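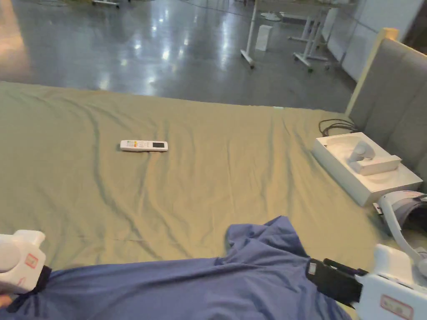

Why do people record so many short demonstrations of the same task for a robot, when one good one shows it everything?
Posted by Ever_G, 26 March 2019

A single demonstration shows the robot one path from one starting point, and that is all it can learn from it. If the object is a hand's width to the left the next time, or turned round, the robot has nothing to go on. With many short ones, each begun a little differently, the training picks out what stays the same between them (go to the object, line up, close, lift) and learns to adjust the rest.
Pilar Tapia

More replies

Valdebenito
I'd agree with Pilar, and I'd add something from our own small study, which I'm rather fond of although it is not going to change the world! We taught an arm to pick up small household things using hand-held grippers, so a person does the task with the gripper and the arm learns from the recording afterwards. One set had 46 recordings, all with the object starting in the same spot. The other had only 25, but we moved the object before each one and turned it a bit as well. We then gave each version 10 tries from places it hadn't met before. The bigger set managed two, the smaller one managed seven. I know 10 tries is hardly a mountain of evidence, and my colleague would want me to say so, but it was enough to change how we work.

The other thing I'd look at is what lies behind the object. A remote on a plain olive-green sheet sounds as easy as can be, but a camera at head height takes in the whole room as well – people at work, standing fans, partition screens, shiny floor and all. If that background is the same in every recording, the training may lean on it without your ever noticing. We change the view between batches now, even if it only means standing on the other side of the bed. 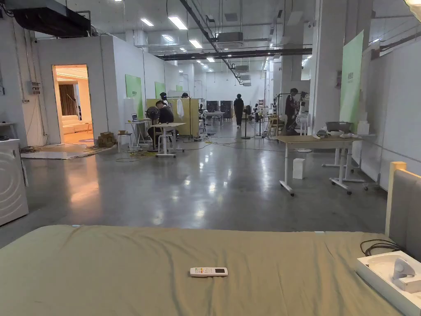 Follow-up from Ever_G

Thank you both, that is much clearer. So would I do better with five starting positions recorded well, or a new one every time?

Grendard
New one every time imo. We did 5 fixed spots in September and it only worked near those 5.

Valdebenito
Same here, a new one each time. Do keep a few positions back for testing, though, and write them down before you start – I forgot once and had to record the lot again.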